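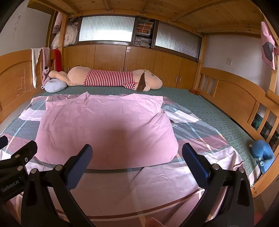
*Figure 1. Gripper with the jaws open over the folded pillowcase, bunk bed site.*

## 1. Purpose

We compared two sets of jaw pads on a hand-held gripper to find out which one picks up folded cloth more reliably. Our earlier report dealt with boxes and cups, and the stock pads did fine on those. Bedding was harder. The jaws kept taking only the top layer, so a folded item came up half open.

Fotini Koutsoukos handled the gripper for every trial. Lina Haddadin kept the log and refolded the cloth.

## 2. Equipment

- Hand-held two-jaw gripper with the navy rubber pads (set A, Figure 1)
- Softer pads cast by us from Hinent two-part rubber (set B)
- One plain pink pillowcase, folded to a rectangle
- One printed duvet cover, spread over the mattress cover

The lower bunk was chosen because the boards overhead limit how steeply the tool can come in. On an open table Fotini always came straight down, and we wanted to see what happened when that was awkward.

## 3. Method

Each pad set got 20 attempts. An attempt started with the jaws fully open above the pillowcase. Fotini closed on the near edge, lifted, moved the cloth toward the head of the bed and let go. We counted it as a pass if the pillowcase was still folded when it was put down. If the duvet cover came up with it, that was a fail, even if the fold held.

The pillowcase was refolded after every attempt. Pads were wiped with a damp cloth and dried between sets.

## 4. Results

| Pad set | Attempts | Fails |
|---|---|---|
| A (navy) | 20 | 7 |
| B (soft) | 20 | 4 |

With set A, most fails were the top layer sliding off the lower one. With set B the layers stayed together, but 2 of the 4 fails were the duvet cover being pinched along with the pillowcase. The soft pads bulge at the tip when squeezed, and we think that is what catches the fabric underneath.

The approach angle mattered more than we had planned for. Coming in low, one pad touched the cloth before the other and pushed it into a ridge. We did not log the angle, so we can't put a number on this.

## 5. Problems

One set B pad started to peel at its glued end near the finish. We pressed it back down and kept going. It should have been replaced and the last attempts repeated.

Using one operator also means the later set had the benefit of practice. Set A was run first.

## 6. Next steps

Repeat in July with the order of the pad sets mixed, a second operator, and the approach angle written down for each attempt. Lina will cast a thinner version of set B with a stiffer tip.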